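Unit 4 handout: Keeping time at home and at work
Revised Aug 8, 2021

Read this before the second class of the unit. Bring the worksheet from last time and something to write with. The reading from the Tesano workbook is optional this week.

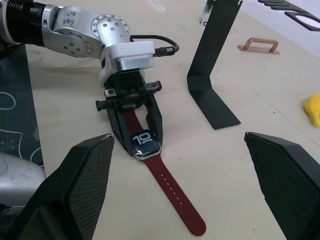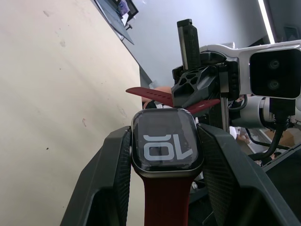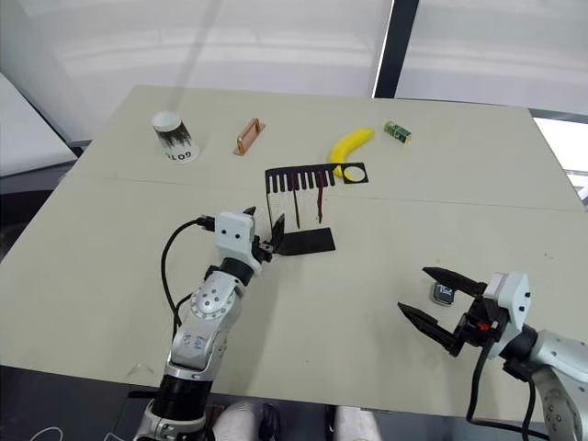
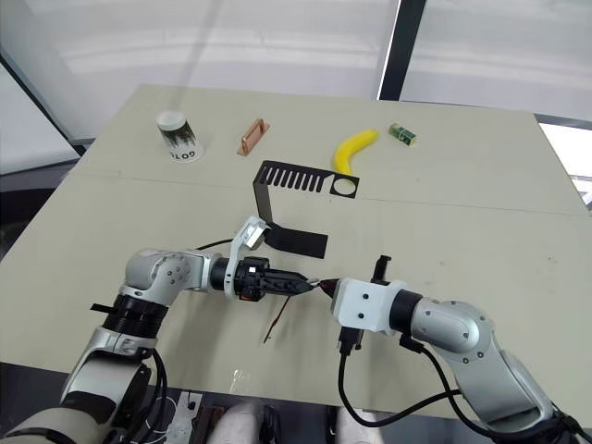
Why does a clock need to be set again if it was right when it left the factory?

Every clock counts something that repeats, and the thing it counts never repeats at a perfectly even rate. A small error in each swing or vibration is added to the next one, so the clock moves away from the correct time a little more each day.

4.1 Terms

Oscillator: the part that repeats. In a pendulum clock it is the pendulum. In a mechanical watch it is the balance wheel and its spring. In a quartz clock it is a small piece of crystal.

Rate: how much a clock gains or loses over a set period, usually a day. A clock that is two seconds ahead after one day has a rate of +2 seconds per day.

Error: how far the clock is from the correct time at this moment. A clock can have a large error and a very good rate. If you set it wrong by an hour and it keeps steady time, it stays wrong by an hour.

Students mix up rate and error every term. Write both definitions on your worksheet.

4.2 Pendulum clocks

The time a pendulum takes to swing depends mostly on its length. A longer pendulum swings more slowly. The weight of the bob has very little effect, and the width of the swing matters only slightly as long as it stays small.

Metal grows when it warms. A plain steel rod gets longer in summer, so the clock loses time. In winter it gains. Clockmakers dealt with this in several ways — wooden rods, jars of mercury, and rods built from two metals that push against each other.

To correct a pendulum clock that runs slow, raise the bob with the nut underneath it. To correct one that runs fast, lower it. Make a small turn, wait a full day, and check again. Most people turn the nut too far the first time.

4.3 Balance wheel watches

A pendulum is no use in a pocket or on a ship. A balance wheel turns back and forth under the pull of a thin spiral spring, and it works in any position, though its rate changes somewhat between lying flat and standing on edge. Watches are tested in several positions for this reason.

Magnetism can also upset a steel spring. A watch that suddenly begins to gain several minutes a day may have been left near a strong magnet. A repair shop can fix this quickly.

4.4 Quartz

A quartz crystal bends slightly when a voltage is put across it. In most watches it is cut to vibrate 32,768 times per second. A circuit divides that number by two, 15 times over, and the result is one pulse per second. Work this out on paper. It is the first problem on the worksheet.

An ordinary quartz watch may drift by several seconds in a month. Temperature is the main cause, along with slow aging of the crystal.

4.5 Keeping a rate log

You will keep a log for 10 days. Use any clock or watch that does not correct itself. Phones and radio-controlled clocks will not work for this exercise.

Compare your clock with a reliable time signal at the same hour each day. Write down the error in seconds, with a plus sign if the clock is ahead and a minus sign if it is behind. Do not reset the clock during the log. If the battery dies, start over and say so in your notes.

To find the average rate, subtract the first error from the last and divide by the number of days between the two readings.

Worked case: a kitchen clock is 2 seconds ahead at the start. After 100 days it is 219 seconds ahead. The change is 217 seconds, so the average rate is +2.17 seconds per day.

A single average hides a lot. Plot the daily errors as well. A straight line means the rate is steady. A curve means it is changing, and you should look at where the clock was kept.

4.6 For next time

Finish problems one through six. The Pramanik reader has a short chapter on ship's clocks that will help with problem five. Logs are due at the start of class — late logs lose one grade.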